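Voltutdale Open Day Clips: README

Last updated June 24, 2024
Maintained by Sille Þrastardóttir. Corrections to her or to Yuzuki Sakai.

What is in here

Clips and notes from the Puvlow open day, where hand-held grippers were shown picking up small packaged goods. The release holds 1294 clips in 2 folders, "demo" and "visitor". The demo folder was recorded by people who had practiced. Treat the two as separate data.

What was claimed and what we can back up

The handout promised "100 household objects." Our list stops at 53, and several of those are the same item in another flavor. Gunnlaugur Gunnlaugsson asked for the full list and was told October. We are not holding our breath.

The word "autonomous" was used in the opening talk. Every clip here has a person holding the gripper. Whether a policy trained on them would do anything useful on a real arm – Ravn says yes – was not shown, and this release contains no robot rollouts.

Labels

Each clip has one of three labels: picked, dropped, unclear. Elínborg Bisgaard relabeled the demo folder and moved a fair number from picked to unclear. 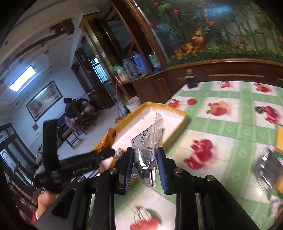 A grasp counts as picked only if the object is later set down inside the tray. Holding it between the fingers is not enough, whatever the handout says. Crinkly wrappers are the worst case for labeling, and we would not trust any success rate on them without watching the clips.

Known problems

Motion blur near the edges of the table. Bystanders in the background of some visitor clips. File names in "visitor" do not follow recording order.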